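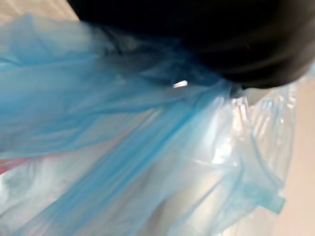
The fee for a child's medical report should go

By Babatunde Tijani

When a child has been assaulted and the family goes to the police in Grovden, the officer at the desk writes down the complaint and hands over a medical form. The parent takes the form and the child to the hospital. A doctor examines the child, fills in the form and signs it. Before the signed form is released, the parent is asked to pay 3000 naira.

I have written about courts and police in this district for a long time and I used to treat this fee as a small matter. Other things seemed worse. Cases were adjourned again and again, and suspects were granted bail and went back to live on the same street as the child. I now think the fee does more harm than most of what I wrote about, and I think it should be abolished this year.

The reason is where it comes in the process. A case of this kind rests heavily on what a doctor saw and how soon the doctor saw it. If the form is late, the examination is often late too, because a parent who knows there is money to be paid will wait until the money is in hand. By then bruises have faded. A lawyer for the accused will ask the doctor on the stand whether the findings could have another explanation, and the doctor, who is under oath, will say that they could.

Bello Babalola ran the family desk at the Prernach station before he retired. He told me that he could usually tell at the counter which parents would come back. The ones who asked how much it would cost, and then went quiet, often did not. He did not chase them. He had one motorcycle for the whole desk, and fuel for it came out of his own pocket more often than he liked to say.

He also told me something I had not known. In his station, when the form did not come back, the complaint was marked as abandoned by the complainant. That is the wording that went into the book. If you read that book in an office in the capital you would think families in Prernach do not care very much about what happens to their children. You would not learn that a mother who sells pepper and onions by the road was asked for more than she makes in two good days.

I have heard three defenses of the fee and I want to take them one at a time, because the people who make them are mostly decent people.

The first is that the hospital needs the money. This is true in the sense that every hospital in the district needs money. The general hospital at Grovden runs its generator for part of the night and then shuts it off. The records room has a leak. But the income from these reports cannot be fixing either of those. Few of these reports are written in a month, and what they bring in would not buy diesel for a weekend. The hospital would hardly notice if it stopped, while the parent notices very much.

The second defense is that doctors who sign the form may be called to court, and that the fee pays them for the trouble. I have more sympathy with this one. A doctor who is summoned to the high court loses a day, and often loses it for nothing because the case is not heard. I sat in a court corridor last August with a young doctor who had come 2 times in the same case and been sent home both times. She was angry and she had a right to be. But the fee does not go to her. She told me she had never seen any of it. It is paid at the cashier's window and goes into the general account. If we want to pay doctors for their days in court, and we should, then the court ought to pay them, and it ought to pay them when they turn up, whether or not the judge sits.

The third defense is that if the report were free, people would bring false complaints. I find this one hard to be patient with. A parent who makes a complaint of this kind has to take a child out of school, sit on a bench in a police station in front of neighbors, tell a stranger what happened, and then go through it again at the hospital. I do not believe there is a crowd of people waiting to do all that for spite, held back only by a charge at the cashier. If some complaints are false, the examination is one of the ways we would find out.
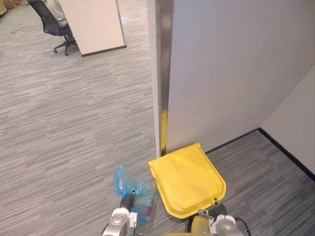
Who should pay for the report, if the family does not?

The state government should pay, out of the health budget, with the hospital sending in one bill at the end of each month and the parent never being shown it.

It is an ordinary arrangement. The same hospital already bills the state for vaccinations and for some of the care given to women in labor, and the clerk who prepares those bills could add a line. The sum is small enough that it would not need a new law. A circular from the ministry would do it, so long as the circular said clearly that no money may be collected under any other name. I add that last part because of what happened at Fashola.

Fashola is the mission clinic on the Prernach road. The sisters who manage it dropped the charge for the report on their own decision, and for a while it was the place to go. Then a card fee appeared, and after that a charge for gloves, and after that a charge for photocopying. None of these were meant badly. The clinic was short and each item had a real cost behind it. Added up, they came close to what the general hospital was asking. To the clinic's credit, when a local women's group brought this to the sisters, the extra charges were removed and a notice was put up by the door. The notice is still there and it is in large letters. I would like to see the same notice in every hospital and at every police counter.

There is also the matter of time. Even where the fee has been paid, the signed form does not always move. In one case I followed, the doctor examined the girl on the same afternoon, and the form reached the investigating officer 15 days later. It had traveled less than a mile. It was in the doctor's tray, then in the tray of the head of department, then with records for stamping, then with a messenger who was on leave. The girl's father went to the hospital to ask for it and was told it was with the police. He went to the police and was told it was with the hospital. I asked both offices for a comment and each said it had done its part, which on paper was correct. 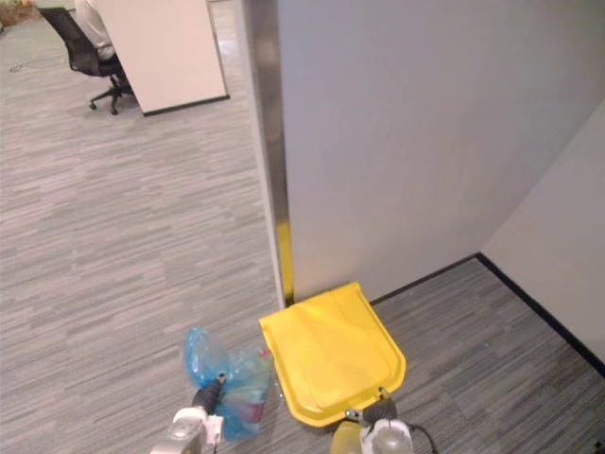
Most of this delay comes from the fact that no one outside the two offices is able to see where a file is. The parent cannot see, the magistrate cannot see, and the social welfare officer, who is supposed to look after the child in the meantime, has to beg for news by telephone. I do not want the contents of these files to be open. They concern children and they should stay private. But it ought to be possible to tell from the outside what stage a file has reached. The blue bag in the picture is thin enough that the bottle inside it shows through the plastic, and you know what you are looking at with the film of the bag still around it. A case number and a short list of stages would do the same for a family: complaint taken, child examined, form signed, form received, file sent to the prosecutor. A parent could ask at any counter and get one honest answer.

A firm called Presemex offered to build something like this for the district, with a text message going to the family at each stage. I went to the demonstration. It worked well enough, though I thought the price was high, and the ministry has been considering it ever since. My own view is that we should not wait for it. A ruled exercise book at the hospital and another at the station, with the same columns in both, would get us most of the way. Someone would have to sign when the form left one office and someone would have to sign when it arrived at the other. Babalola kept a book like that at Prernach for his own use. When he retired he left it in the drawer. I asked at the station this year and was told the drawer had been moved.

I know that removing one fee will not bring many convictions by itself. The prosecutors are overloaded. Some families settle privately, under pressure from elders or a landlord, and will go on doing so whatever the hospital charges. There are officers who encourage such settlements and I have named that problem before in this column. The courtrooms have no screen for a child to sit behind while giving evidence, and in Grovden the accused and the child wait in the same corridor. All of that needs work, and some of it needs a lot of money.

The fee does not. It could be ended by a letter. The commissioner for health could sign that letter before the end of the month, and if I had one request to make of the office in May 2026 it would be that. Send a copy to each police station as well, with an instruction that no complaint is to be marked abandoned until an officer has gone to the house and spoken to the parent.

Readers who have been asked to pay for a child's report, at any hospital or clinic in the district, may write to me at this paper. Please say where and how much. I will not print your name or the child's, and I will pass the list to the commissioner's office myself.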